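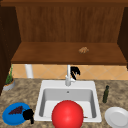 Leszek Sikora wrote in the margin of the last entry that the salt jars had been closed for too short a time to call the reading settled, and that the offset on logger two should not be carried forward until someone repeats it. Agreed. Repeated in July, notes follow.

Purpose: one-point humidity check on the two cupboard loggers before they go to Pristgate for the pantry storage work. Reference is the saturated sodium chloride slurry in a sealed jar. We have no second reference salt that I trust at the moment. The magnesium chloride has gone to liquid with no solid left at the bottom, and nothing read over it means anything.

Slurry made with plain table salt without anti-caking agent, 70 g, and tap water added a little at a time until it looked like wet sand with a thin film on top. Last time there was too much water. The film was deep enough to wet the sensor grille when the jar was tipped, and I suspect that accounts for part of the high reading on logger two. This time the loggers sit on a plastic ring well above the slurry. 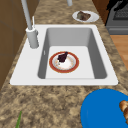 Lids greased, jars placed inside the foam box, box lid on. Room temperature drifts a good deal in the afternoon when the sun reaches the bench, so the run was started at 7 am with the blind down. Both loggers set to one-minute interval, clocks synced from the same laptop. Logger one was left in the room overnight before the run. Logger two came straight from the drawer with the desiccant in it, so it had further to climb.

Logger one flattened out first. Logger two was still creeping upward when I had expected to stop, so I let it go on. It held steady from minute 141 onward. The previous run was ended well short of that – Leszek's objection stands and the old value is struck through on the sheet.

Offset for logger one: none that I can separate from the display resolution. Offset for logger two: reads 2 percent RH high at this one point. A single point says nothing about slope, so the correction should be used only near the conditions we tested. 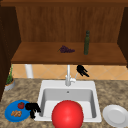 Open items

Gasket on the blue jar is flattened on one side. It held this time with grease. Replacement ordered from Kerasgate, wrong diameter delivered, sent back.

The Skulldale spreadsheet rounds to whole numbers on import. Leonie Ortner found this when her plot came out in steps. Use the raw text export until the column format is changed. Anything plotted from the old import should be redone before it is compared with the July run.

New magnesium chloride needed. Keep the container closed this time and write the opening date on it.
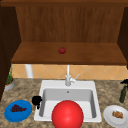 Temperature inside the foam box was taken from the loggers themselves, as the separate probe cable does not pass under the lid without leaving a gap. They agreed with each other for the whole flat part of the run. Whether both are wrong by the same amount is a different question, and the ice bath check is still not done. Leonie has the thermos.

Jars left closed on the back bench. Do not open them to look at the slurry; it can be seen through the glass. Loggers stopped, files copied to the shared folder, batteries taken out of logger two only.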